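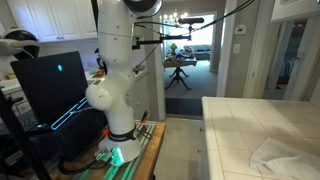 Dillden Kitchen, Caltatcombe
Equipment and fittings

Home > Rooms > Dillden Kitchen > Equipment

Dillden is the smaller of our two kitchens at Caltatcombe. It is fitted out like an ordinary home kitchen and is let by the half day or full day. The hire charge covers everything listed on this page. Food, tea towels and containers for taking things home are not included.

Storage

White wall cupboards with panel doors. The cupboards hold plates, bowls, mixing bowls, sieves and measuring jugs. Shelf labels are on the inside of the doors. Dry goods left by other users are kept in the end cupboard, which stays locked.

Butcher-block cart

The cart has a wooden top and gives you a second surface away from the main counter. It was oiled in October and will be done again in spring. Please use a chopping board on it and wipe up beetroot, turmeric and red wine straight away. Hot pans need a trivet - there are trivets in the drawer next to the sink.

Maximum load on the top is 58 kg. Move the cart with both hands and keep it clear of the back door.

Cooker

White gas cooker with an oven below. The controls are along the raised panel at the back, so turn pan handles to the side before you reach over. The black cast-iron grates lift off for cleaning. They are heavy, and they mark the tiles if they are put down without a cloth underneath.

The gas is turned on at the start of your booking by whoever lets you in. The oven takes 19 minutes to reach baking heat from cold, and the back of it runs a little hotter than the front. Turn trays halfway through. 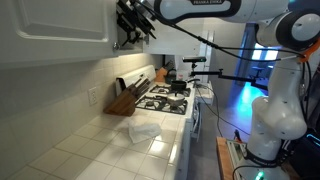
Pans and knives

A saucepan and a lidded pot are kept at the cooker. Larger stockpots can be borrowed from the main kitchen if you ask when you book. Frying pans are non-stick, so wooden or silicone tools only.

Knives live in the wooden blocks on the counter. They are sharpened by Þröstur Þrastardóttir and should be washed by hand, dried and put back in the same block. If you bring your own knives, take them home with you at the end.

Counter and walls

The counter and the wall behind it are white square tile with pale grey grout. Tile stands up well to heat but it is not a cutting surface, and dough sticks in the grout lines. Bakers should ask for the Bikum pastry board, 600 mm wide, kept behind the larder door. Clean the tiles with the spray provided. Bleach is not allowed on the grout.

Hire details

Half day: 8 am to 1 pm, or 2 pm to 7 pm
Full day: 8 am to 7 pm
Most people cooking at once: 5
Parking: one space in the yard, by request

Please allow time for washing up within your booking. Floors are swept by us, but counters, cooker and sink should be left clean. Bin bags are under the sink, and food waste goes in the brown bin in the yard.

Breakages

Write anything broken or missing in the book by the door. Glasses and plates are not charged for. Knives, pans and boards are charged at the price of a new one.

Bookings are taken by Hye-jin Lim at the Caltatcombe office. For questions about the cooker or the cart, ask for Panagiotis Georgiou.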